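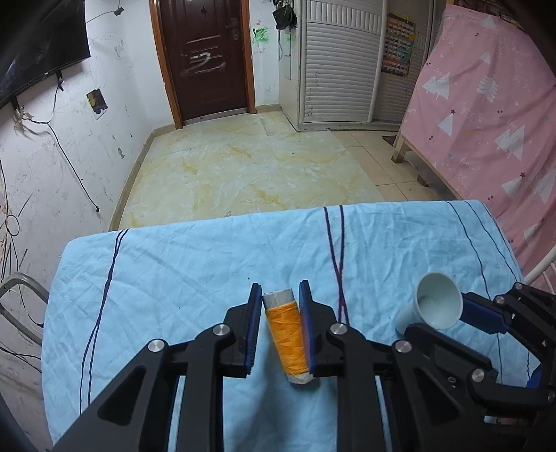

April 9, 2025

Kotstead listing template, continued. Picked up where I left off with the room measurements form. The old form asks for length and width and then lets the software work out the square footage, and it handles bay windows and closets badly. Went through the test listing (the three-bedroom ranch on Devby Lane) and entered everything again from the paper sheet.

First pass: total came out 200 square feet over the county record. Checked the primary bedroom, the den and the enclosed porch. The porch was the problem. It has no heat, so it should sit under "other finished space" and stay out of the living area. Someone had ticked the box in January when the storm windows went in, and the tick carried over each time the listing was copied. Unticked it. Second pass was off by 8 square feet, and I can live with that. It is probably the stair opening to the basement.

Changes to the form, done today:

Porch, sunroom and breezeway now default to unheated. You have to pick heated by hand.

Closets are entered with the room they open into. Walk-ins get their own line, still added to that room.

Removed the "bonus room" choice. Agents were using it for anything over a garage and buyers kept calling to ask if it was a bedroom. Use "room over garage" and say whether there is a closet and a window.

Not done: ceiling height. The Ezzat import has it as free text ("high", "8 ft", "vaulted LR only") and I don't want to guess at a conversion. Leaving the field as it is until we decide.

Description text. Ran 12 old listings through the new length limit. Nine fit without edits. The other 3 lost their last sentence, and in two of those the last sentence was the HOA fee, so the fee needs its own field before this goes out. The Sotby feed already has a slot for it -- monthly amount, then what it covers. I mapped ours to that and sent a test. It shows on the preview page but not on the printed sheet. Did not get to the bottom of it. The print layout may be reading the older field name.

Also noticed the print sheet drops the lot size when it is entered in acres. Square feet prints fine. Same cause maybe, maybe not. Look at both together.

Wording to keep consistent from now on: "two full baths, one half bath", never 2.5. "Attached garage" with the number of cars after it. "Lake access" only if the deed says so -- "near the lake" for everything else. The Devby Lane one said access and I changed it. The deed only mentions a shared path to the road.

Next: fix print sheet, fee and lot size. Ask the office which ceiling height format they want. Re-measure the den on Devby Lane if anyone is out that way, the paper sheet has the long wall crossed out and rewritten and I can't read the second figure for certain.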